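Handout 2: Who decides where a power station goes?

Marjan Sadeghi, Energy and Public Policy

Read this before the seminar. Last year's group read it during the seminar, and it showed.

## Where we got to

Last time we dealt with what electricity costs to make. This week is about getting permission to make it, a subject with fewer equations and far more shouting. Our running case is Hekar, the (mostly) publicly owned utility that wants to build a 300-megawatt gas plant on the edge of Pinanbridge. You have the extracts from the planning file. The full file is in the library and should be lifted with bent knees.

## The three questions that get muddled

Almost every argument about a power station is really one of these, dressed up as another:

- **Need.** Does the region require the electricity at all, and by when?
- **Technology.** If it does, why gas, and why not wind, storage, imports or better loft insulation?
- **Site.** If it must be gas, why here?

Hekar's position is that need was settled in the regional plan, technology was settled by its own board, and only the site remains open. The residents' position is that they weren't in the room for the first two. Both statements are accurate, and most of the trouble comes from that.

When you read the objections, mark each one N, T or S in the margin. Plenty will deserve two letters. A letter complaining that the plant will be out of date before it opens is a T, even if the writer lives next door and mentions the view. 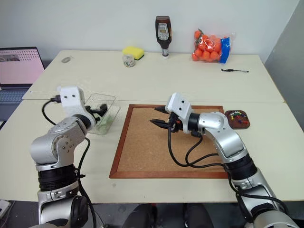

## How a shortlist gets made

Hekar began with 11 possible sites. The published method scored each of them on distance to the transmission line, cooling water, road access, ground conditions and "community factors". The last of these carried the lowest weighting and was defined in a footnote.

Some things to look for in the scoring table:

1. Distance to the grid counts twice, once as cost and once as "deliverability". A site near the line gets rewarded for the same virtue under different names.
2. Sites already owned by Hekar score well on "land risk". You may think this reasonable. You may also notice who wrote the table.
3. Two sites made the final shortlist, Pinanbridge and the old Jovell brickworks. The brickworks was dropped after the ground survey, and the survey is summarised in one paragraph.

None of this is sinister. Weightings have to come from somewhere, and engineers are allowed to prefer short cables. But a weighting is a judgement with a decimal point on it, and the decimal point does a lot of work in public meetings.

## Consultation: early, late and ornamental

The Zamani report (extract B) sorts consultation by when it takes place. Early consultation asks people what matters before the criteria are fixed. Late consultation asks them to comment on a preferred option. Zamani has no word for the third kind, where the feedback form closes after the board has met. I have been calling it ornamental, and you may use the term in essays provided you define it.

Pinanbridge got the late kind, with a display in the sports hall and a model of the plant with very generous trees.

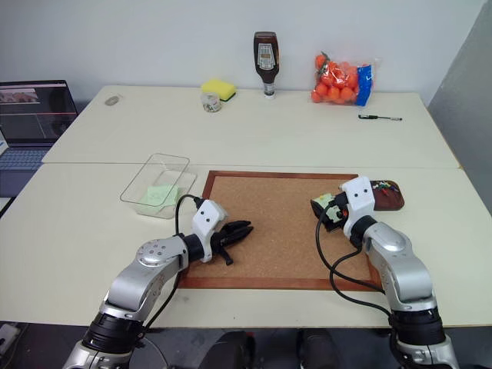 The strongest defence of late consultation is that people can't respond sensibly to a proposal which doesn't exist. Ask a town how it feels about cooling water in general and you will get a polite silence. The strongest attack is that by the time the proposal does exist, Hekar has spent so much on it that changing course looks like waste. Try to hold both in your head for the length of the seminar.

## Slipping timetables

The site decision was due in March and is now due in June. Officially, the extra months are for further noise modelling. Delay helps different people in different ways:

- objectors get time to organise, and time to get bored
- the utility gets a better evidence base and a bigger bill
- local councillors get past an election

Don't assume a delay means a project is dying. Don't assume it means the utility is listening, either.

## For the seminar

Bring your marked-up objections and one page on the following: should need and technology be reopened at the site stage if the people most affected had no say in them? Take a side. "It depends" is acceptable as a first sentence only.

Groups A and B will argue for Hekar, C and D for the residents. Swapping is allowed until I notice.

Reading: extracts A to C, plus the footnote on community factors.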